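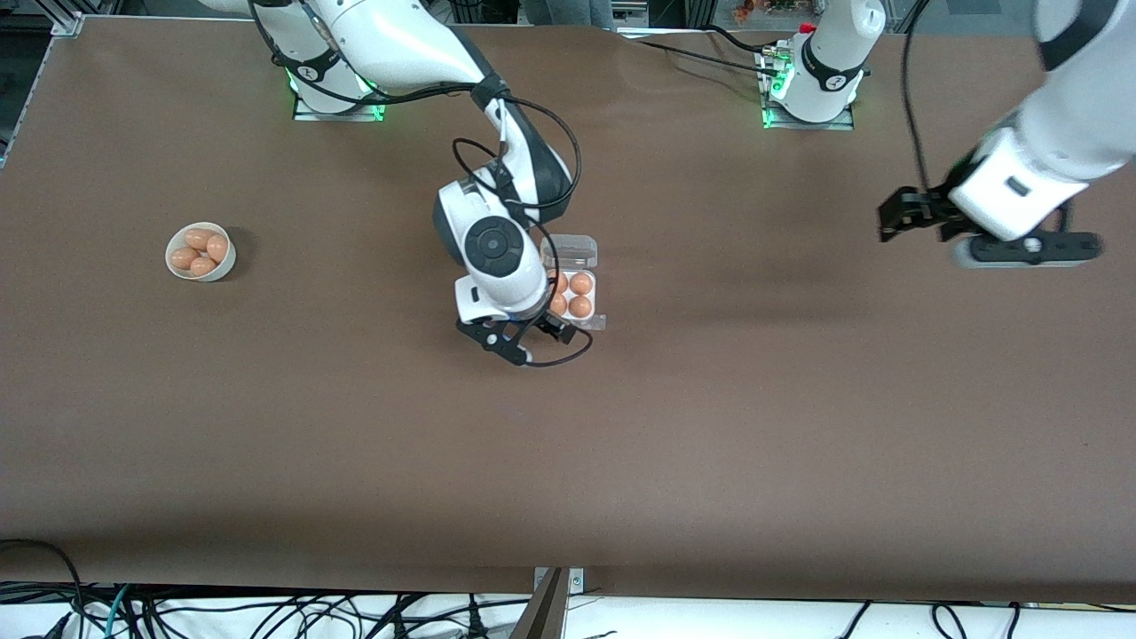

Kititero opens equipment planning service for small food packing companies

Prurnness, October — Kititero, a consulting company for small and medium food producers, announced today a new service that helps packing companies to plan and budget the purchase of two-arm robot cells. The service is called Nolteo. It is offered from this month to egg packers, bakeries and fruit packers in the Prurnness area, and from next spring also outside of it.

Many owners of small packing rooms have received offers for robot equipment in the last years, and they find these offers difficult to compare. One supplier gives a price for the arms only. Another includes the grippers and the table, but leaves out the installation and the training of the staff. With Nolteo, the customer receives one budget sheet in which all offers are written in the same form, line by line.

"The price of the arm is the number which everybody looks at first," said Bjarke Briem, head of planning at Kititero. "In the budgets we have prepared, the grippers, the cabling, the safety work and the hours of our customer's own people were together a large part of the cost. We want that the owner sees these lines before he signs, and has time to ask questions about them."

A Nolteo plan is made in 3 steps. First, a planner from Kititero visits the packing room during a normal shift and writes down which tasks are done by hand, how the goods arrive and which packages are used. After this, the most suitable task is tried on a test table with 2 arms, with the customer's own goods and the customer's own cartons or trays. In the last step the customer receives a written report with the budget, a floor plan and a proposal for the order of purchases.

For egg packers the trial is limited to sorting and placing eggs by small numbers, for example filling retail cartons for farm shops. Large grading lines are not part of the service, and Kititero will say so at the first visit if a customer needs such a line instead.

The report also contains a page about costs after the purchase. It lists spare fingers for the grippers, yearly service, software fees and the floor space which can no longer be used for other work. Customers who prefer to rent equipment for a season receive the same page with rental figures.

The first customer of the service is Kragh, a family-owned egg packer. The company wants to decide before winter if it will buy one cell now or wait until its new packing room is ready. Kititero has no sales agreement with any robot maker and receives no commission from suppliers.

The price of a complete Nolteo plan is 4000 euros, including the visit and the trial. Travel is charged separately for customers outside of the Prurnness area. In the first season Kititero can accept 20 customers, and requests are handled in the order in which they arrive.

An information meeting for interested companies takes place at the Kititero office in Prurnness on Tuesday at 3 in the afternoon. Participation is free, but registration by telephone or at the reception is requested.

About Kititero
Kititero advises food producers on packing rooms, equipment purchases and work planning. The company is based in Prurnness.

Press contact
Bjarke Briem, head of planning, Kititero, Prurnness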